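Robotics club notebook, January

Bathroom task, second week

Picked up where we left off before the break. Goal for this block is still the same: start at the door, drive to the vanity, pick up the cloth from the right side of the counter, wipe the basin, put the cloth back. Judging sheet gives 60 points for the full run and takes off 5 for every touch on furniture.

Software first. Maite moved the arm planner over to the Nuren branch. It builds clean now. The old branch kept dropping the left wrist joint from the config, which explains the drift we logged last time. Do not merge anything from the old branch without asking her.

Calibration next. Redid head to hand for both sides. Left came out fine on the first pass. Right needed 3 passes before the error settled, and I am still not happy with the thumb. Saved both under the Pan folder with today's notes.

Start pose for the afternoon runs: both hands low, fingers open, facing the vanity.

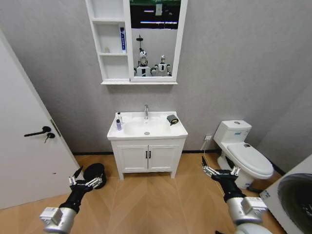
Saturnino Bermúdez
Team lead, manipulation group

The mirror is a problem for the person detector. It reports two robots straight ahead, at a depth behind the wall, and the planner slows down as if something were standing in its way. Put a mask over the mirror for now. It is a fixed box in the map, so it will be wrong if anyone moves the cabinet. Maite wants to train on the reflections instead. Fine by me, after the demo.

Floor: the herringbone pattern gives the visual odometry plenty to hold on to. No complaints there. The wall is harder, light gray with only a texture to it, and depth gets patchy on it next to the toilet.

Door was only partly open for the start pose. Black handle and the lock with the key in it stick out toward the room, so I added a keep-out zone on that side. Same for the washer on the lower right. The right elbow needs a wider margin than I gave it.

Runs, afternoon:
Run 1, stopped by hand, right arm heading for the toilet tank.
Run 2, cloth picked, dropped over the basin.
Run 3, cloth picked, wiped, put back crooked. One touch on the counter edge.
Run 4, planner timeout. Mask was not loaded. My mistake.

The grasp works better coming down from above than from the front. From the front the fingers push the cloth back toward the wall. Changed the default approach and wrote it into the Isent config so the other group gets it too.

To do:
Load the mirror mask at startup, not by hand
Right thumb calibration again
Try the faucet lever with the left hand, slow speed only
Ask Maite for the joint logs from run 2
Add the round black thing on the floor by the door to the obstacle list, left hand is close to it at the start

Left the arms parked and the batteries on charge at 5. Next session starts with run 3 settings.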